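Week 5: Replacement Cost, Actual Cash Value, and the Contents Claim

Reading before class: the Drutora sample homeowners form, Section I, and the Hunder claim packet. Bring both. We will be reading them line by line and you will not want to share.

Most consumer guides tell you replacement cost coverage pays for a new item and actual cash value pays for a used one. That is fine for a brochure. Look at the loss settlement clause in the Drutora form and see what it promises on day one. Under that form the insurer pays actual cash value first and releases the rest only after the insured has bought the replacement and sent in a receipt. People who can't front the money may never collect the second payment. So when a sales sheet says "full replacement," ask when, and on whose cash.

Depreciation is the next soft spot. The usual method takes the price of a new item and subtracts a share for each year of expected life. Where does the expected life come from? Often from a schedule the adjuster's software supplies. The Böttcher schedule in your packet gives everyday kitchen goods a fixed life and makes no adjustment for condition. I have yet to see a convincing account of how those numbers were set.

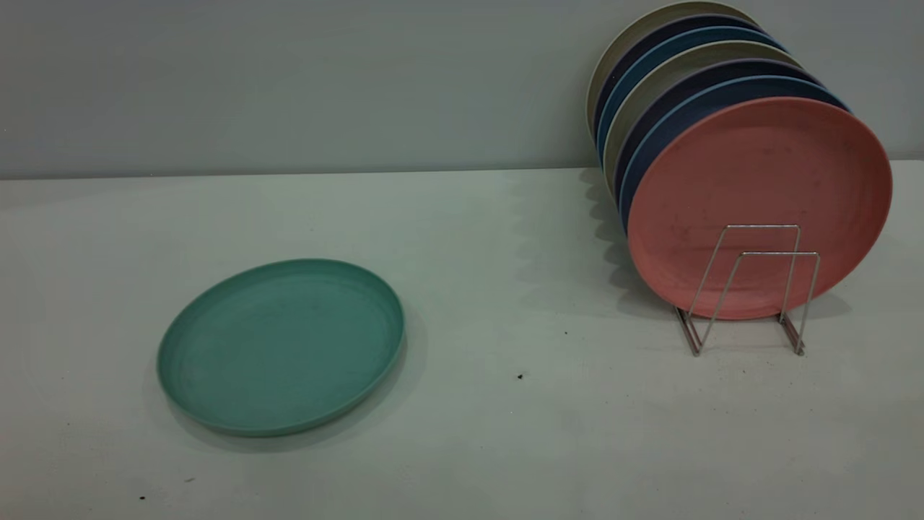

Work through the Hunder claim with that in mind. The contents list has 51 lines. Take line 25, a small appliance with a new price of $245, bought two years before the loss and given a life of five years. Straight-line depreciation takes off $98, which leaves $147 as actual cash value. The holdback is the $98. Now run it again with a life of ten years. Same appliance, same fire, and the first check goes up to $196. Nothing in the policy wording tells you which life to use.

Wevum, the inventory app some agents hand out, is supposed to settle these arguments. I doubt it. A list made before the loss helps prove that an item existed and what it cost. It does little for a dispute over useful life — and that is where the money was in the Hunder file.

Terms to know: holdback, recoverable depreciation, useful life, special limits, proof of loss.

For next class: pick three lines from the Hunder list and argue each one twice, once for the insured and once for the carrier. One page, typed. Cite the clause you rely on by number. "Industry standard" will not be accepted as a source.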